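Walier Parish Church and Hall
Safety walk before the April feast, checklist with comments

1. Main doors open fully from inside. OK. The left door is heavy, so please keep it hooked open during Mass.

2. Side door by the statue of Our Lady. NOT OK. The flower stands are again in the way. I moved two of them, but they must stay moved.

3. Candle stands. OK with comment. The sand tray is full of old wax. Please clean it before the vigil. No candles on the window ledge, also not the small ones.

4. Fire extinguishers, church and sacristy. OK, the seals are whole. The one in the sacristy, number 2598, must go to Trarnley for service before summer.

5. Choir loft stairs. The handrail is a little loose at the third step. Until it is repaired, not more than 20 singers up there, and children only with an adult.

6. Procession banner and canopy. Poles checked, no cracks. The Mandora banner needs a new cord, the old one is thin at the knot.

The hall kitchen I checked after the morning Mass, at 10.15 am, with the blinds down.
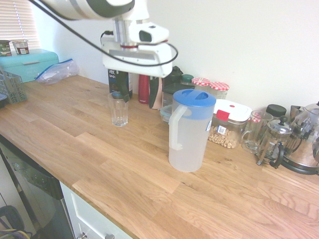
7. Gas tap in the kitchen. OK, closes well. The sign which says to close it after use has fallen down, and I have put it back with tape.

8. First aid box. Plasters and bandages are there, but the burn gel is past its date. I ask the parish office to order a new one from Yin.

9. Hall tables. 5 have a weak leg lock. I marked them with red tape. Do not use them for the parish lunch.

10. Outside steps and ramp. Moss on the ramp on the north side, slippery after rain. To be brushed before the feast.

11. Collection and Mass booklets. We have 1000 booklets in boxes behind the last bench. The boxes block the heater and must be moved to the store room.

Points 2, 5 and 11 are the urgent ones. When a point is done, write your initials next to it on the paper copy in the sacristy.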